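De: Nouhaila Kabbaj
Para: lista de manipulación
Asunto: Re: Pinzas de mano Onder, ¿merecen la pena?
Fecha: 10 de mayo de 2020

Usman Kazmi escribió:
> Nos han ofrecido el kit Onder a través de Zivia y antes de firmar querría
> saber si alguien lo ha usado con objetos pequeños. El folleto solo enseña
> cajas y botellas. Me preocupan las piezas finas y la duración de las
> almohadillas. También me interesa el servicio de revisión de grabaciones,
> que se cobra aparte.
> Usman

Hola, Usman:

Llevamos 7 semanas evaluando pinzas de mano para grabar demostraciones y el Onder es uno de los kits que hemos mirado. Te cuento lo que puede servirte.

La tarea de referencia es meter cosas de casa en una caja negra abierta y volver a sacarlas. Usamos objetos corrientes: un posavasos de madera, un cargador USB, una ventosa, láminas de plástico transparente. Las láminas son lo peor. Hay que cogerlas de canto, con las dos almohadillas bien enfrentadas, y si la muñeca va torcida se escapan.
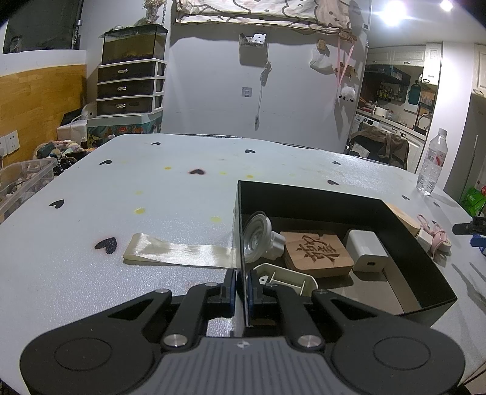

De 217 intentos con piezas finas dimos por buenos 73. Suena mal, pero más de la mitad los hizo gente que cogía la pinza por primera vez. Joar Viklund, que ya tenía práctica con las Dvorak, acertaba bastante más. Con objetos gruesos no hubo diferencias que valga la pena contar.

Sobre las almohadillas: las de goma agarran bien, pero cogen polvo y hay que limpiarlas cada día. No hemos tenido que cambiar ninguna. El manual viene solo en inglés y la parte de calibración está mal explicada – la página buena es la del anexo, no la del capítulo 2.

Lo que más tiempo nos quitó fue la caja cuando ya está llena. Los objetos se apoyan unos en otros, hay que entrar desde arriba y las paredes estorban. Si vais a grabar con dos pinzas a la vez, dejad sitio a los lados de la caja y acordad antes quién entra primero.

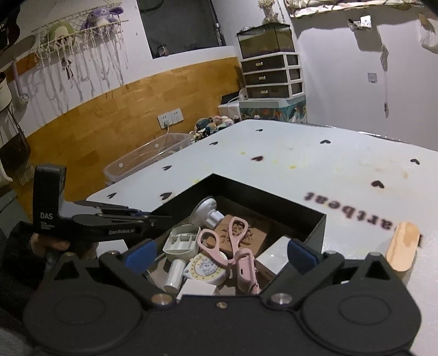 Dos pinzas junto a la caja, con las tijeras rosas encima del resto.

En cuanto al servicio de revisión, a nosotros nos pidieron 3.000 euros por lote y no lo contratamos. Bülent Dönmez sí lo probó en Oltdale y decía que las etiquetas llegaban limpias pero tarde. Pregúntale a él, que está en esta lista.

Yo pediría el kit en préstamo durante mayo y dejaría el servicio para más adelante. En Zivia el contacto es Nevzat Taşdemir; contesta mejor por correo que por teléfono. Pídele un juego de almohadillas de repuesto, a nosotros no nos lo incluyeron hasta que lo reclamamos.

Si quieres la hoja con los intentos te la mando por privado.

Un saludo,
Nouhaila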